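Shallow open wood tray, finish for the inside floor?

bramwell_t
I have a shallow open tray in a light, honey-toned wood. It will sit on a desk and hold pens, keys and the odd coffee mug. The outside is fine as it is. The floor is bare and picks up marks. What are people using on the inside that does not need redoing every February?

Sajib Sultana
Wipe-on poly, thinned, 4 coats. Sand between coats and keep the pad moving with the grain. Put very little in the corners or it will pool against the walls and stay soft for a week.

kerf34
Disagree on poly for a tray. Keys will scratch through it, and a scratched film cannot be patched without showing the edge of the repair. Hardwax oil. I use the Trustex matte on all of mine. Two thin coats, buffed off. When it wears, you rub more into the worn spot.

Sajib Sultana
Oil on a surface that gets a mug put on it daily will ring. I have stripped enough of them. A film finish has a service life and then you redo it once.

kerf34
Mine has had a mug on it daily for years — no rings. How long did you let yours cure before use?

Sajib Sultana
Overnight.

kerf34
That would do it. The can says a week, and I give it longer in a cold shop.

mdf_hater
Before either one, check the wood for an existing finish. Put a drop of water on the floor of the tray. If it beads, there is already something on there and oil will not go in. Sand to bare wood first.

bramwell_t
Water soaks in, so it is bare. What grit do I stop at?

kerf34
Stop at 150 for oil. Finer than that and it closes up and takes less. Work lengthwise.

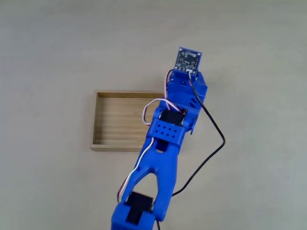

The grain on the floor runs parallel to the long side, so any cross scratches will show as soon as the amber streaks darken. For the inside faces of the walls, fold the paper over a thin offcut and go along each board. Leave the top edges until last and only break them lightly.

mdf_hater
Agree with all of that except stopping at 150. I go to 220 and have not seen a difference in uptake.

bramwell_t
Going with oil. Will do a test patch on the underside first.

Related threads
Skerkolano wax over shellac
Removing a water ring from a Shehata side table
Felt or cork for drawer bottoms
Trekport sanding block, worth it?

Contact us | Terms and rules | Back to top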